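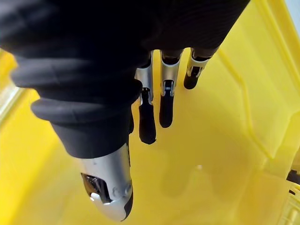
Keeping the Books in Tudbridge

Rodica Enache has run the secondhand bookshop on Anghel Street for 8 years. Before that she worked in the county tax office, and she says the two jobs have more in common than people think. "You sort paper all day," she says. "The paper is better now."

Most of her stock comes from house clearances. She turns down cookbooks and encyclopedias and pays cash for local history. Her best find was a run of 89 railway timetables, sold to one buyer from Plivetum.
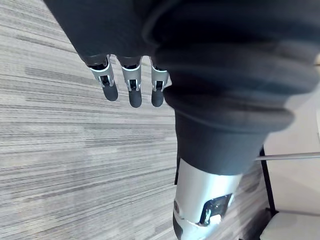

January is her slowest month, so she uses it to reprice the back room. Anything unsold after three years goes to the hospital library, where Virgil Marinescu picks out the crime novels first.

Rent went up last spring and she thought about closing. "I did the sums twice," Enache says. "Then I dropped the Monday morning hours and it worked." She has no plans to sell online. The shop opens at ten, and the poetry shelf is by the radiator.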